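Keeping the kitchen cell running

14 shares | 3 comments

Habibur Dewan looks after the kitchen cell at Illico, where the arms are used to practice handling dishes and flatware. He does the setup in the morning and most of the repairs, and he keeps a paper log that goes back to December.

The first job of the day is the cables. Dewan follows the bundle on each arm by hand from the shoulder down, then moves the arm slowly through its reach with the speed set to 20 percent. "If the loop is too short it pulls at the wrist when the arm reaches down," he said. "If it's too long it catches on a bottle. You want to see it move before you run anything at full speed."
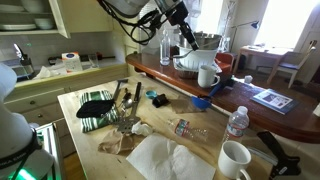
The arm reaching down toward the metal bowl. The cable loop hangs from its upper section.

He has replaced one cable so far, on the Falow line that feeds the gripper. The outer jacket had worn through where a tie was too tight. The swap took 30 minutes, and most of that was getting the old ties off. He now leaves them loose enough to slide a finger under.

The grippers get more of his time than the arms do. Fingers loosen with use, and a loose finger shows up first on thin things. Dewan uses a fork as his test piece. He has the gripper close on the handle, then pushes the tines sideways with his thumb. 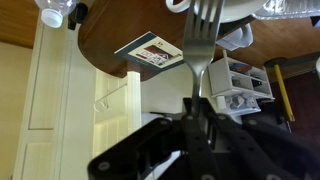 "A mug will forgive you," he said. "You can have a bolt half a turn out and still pick up a mug all day. With a fork it starts to twist." When it does, he takes the fingers off, cleans the faces with a dry cloth, and puts the bolts back in with a torque driver. The wrench that came in the Voso kit is still in its bag.

After any work on the fingers he runs the zero routine again and then 18 test picks. If 2 of them miss, he starts over. He used to skip this after small jobs and lost an afternoon to a gripper that was closing off center.

The last check is height over the pot and colander on the bar counter. The arm stops above the pot and Dewan looks at the gap from the side.
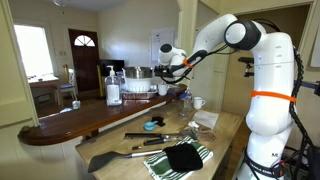

The gripper above the pot, with the orange bands at the wrist and on the lower segment.

Asked what he would change, Dewan said he wants a second set of fingers ready to bolt on. He has asked Bepari, the shop that does their machining, for a price. "Then I can fix the bad ones at the bench and the arm keeps working," he said.

Share this | 3 comments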